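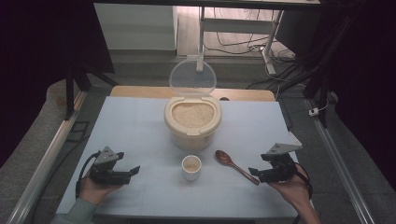
Figure 3. Rice container with hinged lid, small white cup and wooden spoon on a work mat.

4.2 Storage and portioning at home

Households in the Lillutcombe survey were asked where they kept uncooked rice and how they measured it before cooking. Of the 2,371 questionnaires sent out, 1,082 came back with both questions answered. The most common answer to the first was a lidded container kept in the kitchen (Figure 3), followed by the original bag, closed with a clip or folded over. Respondents in Elier, where apartments are smaller and shopping trips more frequent, used the bag more often than those in Doltus.

Measuring was less uniform. Many respondents used a cup that had no marked volume and had been in the household for years. Others used a spoon, or poured by eye. A follow-up group of 53 households agreed to weigh one portion on a Friday evening before cooking. Portions measured with an unmarked cup varied less within a household than poured portions did, but they varied widely between households – one family's cup held 200 grams when level.

This matters for the intake estimates in Section 5. The Murthy recall form, used in our earlier work, records rice in cups and assumes a standard cup. We therefore replaced that item with a weighed portion wherever one was available, and kept the recalled value for the remaining households. Leftover rice was recorded separately and is not included in the portion weights.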